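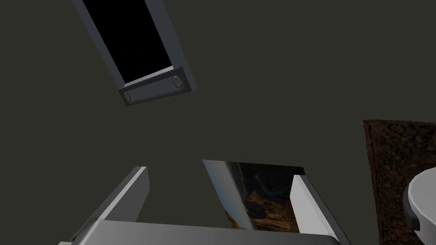
*A garra com o cartão, no simulador. Vista de trás, é assim que eu vejo enquanto piloto.*

Outubro de 2024, post rápido porque amanhã tenho que entregar o lote e ainda não jantei.

Comecei faz umas semanas a gravar demonstrações pra Stutura. Teleoperação, tudo simulado. Eu mexo o controle em casa, a garra mexe lá dentro, e cada tentativa vira um episódio que depois alguém usa pra treinar a política. A tarefa da vez é a dos cartões: pegar um cartão fininho com uma figura, segurar em pé entre os dois dedos, levar até o suporte, soltar. Parece besta. Fiquei duas noites inteiras brigando com isso.

O problema é a espessura. Cartão fino, dedo reto, e de trás a gente tem pouca noção de profundidade. Quando acho que estou centrado, estou encostando mais de um lado. Aí fecha e o cartão inclina. Às vezes inclina pouco e dá pra salvar, às vezes ele gira e cai de cara no chão, e lá vai mais um episódio pro lixo.

Placar até agora: 423 tentativas gravadas, 102 aceitas. Sim, eu sei. O Rodel Pascual, que revisa as minhas, foi gentil e disse que a primeira semana de todo mundo é assim. A dele deve ter sido melhor.

Coisas que anotei, meio fora de ordem:

- **Aproximar devagar, fechar mais devagar ainda.** Eu fechava de uma vez, no reflexo. Agora fecho até quase encostar, paro, corrijo o punho, fecho o resto.
- **Corrigir a inclinação antes de levantar.** Depois que levantou, qualquer ajuste parece tremedeira na gravação, e o Rodel devolve.
- **Não ficar parado pensando.** Essa me pegou. Parei uns segundos no meio do movimento pra coçar o nariz e a política aprendeu a parar tambem. Juro. No teste ela chegava perto do cartão e ficava lá, contemplando.
- Ignorar a figura do cartão. Essa de cima é escura, com uns tons dourados embaixo, bonita até, e eu perdia tempo olhando. O que interessa é a borda.
- Pausa a cada 16 episódios. Se não paro a mão começa a puxar pra direita, não sei por quê.

Sobre o controle: estou usando o da Belard, que veio no kit. Bom de punho, ruim de gatilho. O gatilho tem uma folga no começo e depois fecha de repente, e com objeto fino é justamente ali que mora o desastre. Mexi na curva de sensibilidade e melhorou bastante. Se alguém tiver o mesmo modelo me escreve que eu mando o arquivo de configuração.

Ontem teve chamada com a Kirsten Þórarinsdóttir, da Hjaltested, que cuida da parte do treino. Perguntei se ela preferia demonstração perfeita ou demonstração com erro e correção. Ela quer as duas, mas separadas, e quer que a correção apareça inteira: o cartão escorrega, a garra volta, ajeita, segue. Eu estava apagando todas essas! Em junho, no projeto anterior, a regra era o contrário, qualquer escorregada ia fora, e fiquei com o vício. Devo ter jogado no lixo um monte de episódio bom. Enfim. Vou ver se recupero alguma coisa do backup.

Outra que ela falou e eu não tinha pensado: variar o ponto de partida. Eu estava começando sempre do mesmo lugar porque é mais confortavel, e a política decora o caminho. Muda o cartão um palmo e ela se perde toda. Então agora sorteio a posição inicial, e claro que minha taxa de acerto despencou de novo.

Meta pra hoje: mais 8 aceitas, com correção visível em pelo menos metade. Depois o lote sobe pro Trudport e eu vou dormir. O upload lá anda lento, semana passada caiu duas vezes e tive que recomeçar do zero - se cair hoje eu deixo rodando e vejo de manhã.

Pro próximo post prometi falar da mesa onde estou trabalhando e da cadeira (as costas, gente, as costas). E o pessoal que pediu a planilha de controle dos episódios: está uma bagunça, deixa eu limpar as colunas primeiro e eu ponho o link aqui.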